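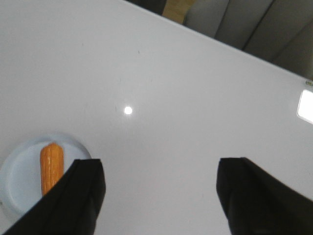
A pale blue plate on a white tabletop, gray panels behind.

The case against the white table

White is the default color for work tables, shared kitchen tables and a good share of the home desks sold today. The reasons given are cleanliness, brightness and neutrality. I think the first is misunderstood, the second is overstated, and the third is false. My position is that a smooth white top with a gloss finish is a poor choice for any surface where people eat, and a mediocre one where they work.

Start with cleanliness. A white top shows coffee, pencil, crumbs and hair. This is usually presented as an advantage, on the theory that visible dirt gets wiped. In the shared kitchen at Notmont, where I have eaten lunch for most of the last two years, the theory does not hold. The top gets wiped when someone is about to sit at it, which was also the practice with the brown one it replaced in September. What changed is that the table now looks dirty for the rest of the day. Grease, the one residue I would like to see, does not show well on gloss white under even overhead light. It shows on a dark matte surface at once.

Brightness is a matter of reflectance. A white top returns most of the light that falls on it, and a gloss finish returns part of that as a mirror image of the fixture. People who read at such a table shift their paper until the reflection is out of the way, or they put something under it. The Zilesa range, which furnishes a lot of rooms like ours, offers its tops in gloss and in a fine matte. The matte costs 40 dollars more per table. Buyers who order 26 tables at once see that line in the quote and strike it out.

Neutrality is the weakest claim. A white surface has no color of its own only in the catalog. In a room it takes on whatever is near it and whatever the lamps emit. The top in the photo reads as a very faint lavender-gray. Put a pale blue plate on it and the two sit close together, with the plate's rim picking up a little light and the rest of it staying soft. Then there is the orange item on the plate, shaped like a carrot or a small sausage, and it is the only strong color for some distance. Everything else recedes. That is an effect, and quite a forceful one. Retailers know this and shoot food on white for that reason. A kitchen has no need to present lunch as merchandise.

The usual reply is that a dark or wood-grain top makes a small room feel smaller. I accept this for rooms with one window. It matters less where the cabinets are already gray and the lighting is decent, and most rooms fitted in the last decade meet both conditions. A mid-gray or a plain beech top would do no harm in them.

A second reply is durability. The Dudolix data sheet for its white top lists resistance to 2,000 abrasion cycles, and the same figure for every other color in the line. Color does not enter into it. Where color does enter is in how a scratch looks afterward. On white gloss, a fine scratch fills with dirt and becomes a gray line. On a matte mid-tone it stays close to the surrounding surface for years.

I will grant the white table one use. For sorting small parts, checking paper for marks or laying out anything where contrast is the point, it is the correct surface. The Tsao workshop downstairs has two and uses them that way, and nobody there eats on them.

For eating, specify matte, in a middle tone, with a slightly textured finish that does not trap crumbs. The plate can then be any color, including white. Our replacement order came to 3,297 dollars and the tables will be with us a long time, so I have bought a gray placemat – felt, washable – and I keep it in my drawer.

Contact | Copyright 2024 | Back to top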